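How to Oil and Wax a Light Wood Tabletop

Pale wood shows everything: rings, hand grease, the spot where the mail gets dropped. A coat of oil followed by wax will hold up well at a desk or kitchen table, and the work fits into one weekend. These steps are for solid wood or a thick veneer with no varnish left on it. Test your oil on the underside first.

Step 1. Clear and wash

Take everything off. Wipe the top with warm water and a drop of dish soap, then again with plain water. Leave it overnight.

Step 2. Find the grain

Stand low at one end with a lamp on the far side. You need to know which way the lines run before you sand, and on some tops they drift at an angle or curl back on themselves. Sand along them as closely as you can.
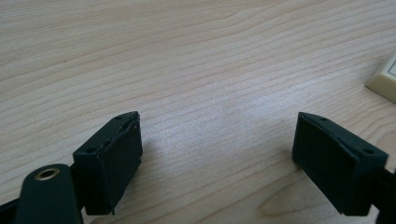 Step 3. Sand lightly

Use 400 grit paper on a cork block. A veneer top needs only a few passes -- stop as soon as it feels smooth. If you sand through it, there is no fixing it. Vacuum, then wipe with a dry cloth.

Step 4. Oil

Pour a little oil on a lint-free rag and work it in with the grain. A top 40 inches long takes 2 tablespoons per coat. Wait 16 minutes and wipe off all that has not soaked in. Let it dry overnight and repeat. Lay used rags flat outdoors to dry, as oily rags in a pile can catch fire.

Step 5. Wax

Rub on a thin coat of clear paste wax, let it haze, and buff. Go around cable holes and rounded corners with a folded corner of the cloth, where wax likes to build up. Keep hot mugs off the top for the first week.
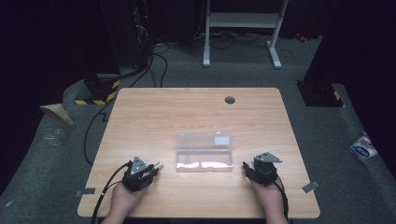

Words and pictures: Tai / Ondley Home Workshop

Wax again when water stops beading, usually once a year. The oil can wait longer than that.

Related how-tos
Removing White Rings From Wood
Wavik Shelf Brackets: Fitting Guide
Fixing a Wobbly Table Leg
A Visit to the Sunudstead Lumber Yard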